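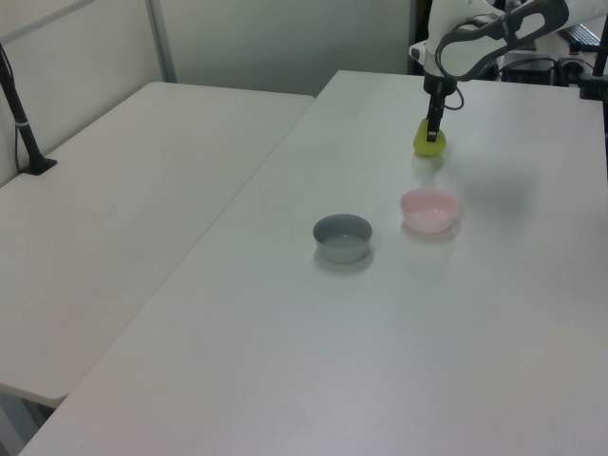 흰 탁자 위의 회색 그릇과 분홍색 그릇

Apaza 공용 탁자 및 소형 식기 정비 사업 2차 중간보고
수신: Nondach 지원사업 담당
제출: Hutbridge 운영팀

1. 추진 현황
1차 보고 이후 탁자 교체와 그릇 구매를 함께 진행하였다. 큰 작업실의 낡은 탁자는 모두 흰색 상판 제품으로 바꾸었고, 작은 방은 1월 중 교체할 예정이다. 탁자는 벽 쪽 칸막이를 따라 배치하였다. 두 대를 나란히 놓는 자리는 완전히 붙이지 않고 사이를 조금 띄웠다. 처음에는 붙여서 사용했으나 상판 높이가 미세하게 달라 이음매에 그릇이 걸린다는 의견이 있었다.

2. 그릇 구매
작고 둥근 그릇 49개를 Turkik에서 납품받았다. 색상은 회색과 연분홍색이며 크기는 서로 비슷하다. 당초 계획서에는 흰색 그릇으로 적었으나 흰 상판 위에서 구분이 잘 되지 않아 주문 전에 변경하였다. 변경에 따른 추가 비용은 없었다. 검수에서 굽 부분에 흠이 있는 그릇이 몇 개 나와 교환을 요청하였고 교환품은 아직 도착하지 않았다.

3. 사용 방식
그릇은 과일 등 작은 물건을 나누어 담는 데 쓴다. 탁자 위에서는 그릇끼리 한 뼘 정도 간격을 두도록 안내문을 붙였다. 사용 후에는 색깔별로 포개어 선반 아래 칸에 넣는다. 안내문을 붙인 첫 주에는 두 색이 섞여 쌓인 경우가 많았고, 선반 칸에 색 표시를 붙인 뒤로는 줄었다. 큰 과일은 그릇에 들어가지 않아 기존 쟁반을 계속 사용하고 있다.

4. 예산
총사업비 1,000만 원 중 거의 70퍼센트를 집행하였다. 탁자 구입비가 가장 큰 비중을 차지하며, 운반비는 예상보다 적게 들었다. 남은 금액은 작은 방 탁자와 선반 보강에 사용한다. 비목 변경은 요청하지 않는다.

5. 미비 사항
가. 작은 방의 기존 탁자 처리 방법이 정해지지 않았다. 인수를 원하는 곳이 없으면 폐기 비용이 발생한다.
나. 흰 상판은 얼룩이 눈에 잘 띄어 닦는 횟수가 늘었다. 세척용품비는 자체 예산으로 부담하고 있다.
다. 오후 4시 이후에는 정리 담당이 없어 그릇이 탁자에 남아 있는 날이 있다. 근무표를 조정 중이다.

6. 다음 단계
교환품 검수, 작은 방 탁자 설치, 선반 보강 순으로 진행한다. 구매 영수증과 검수표 사본은 최종보고서에 첨부하여 제출하겠다.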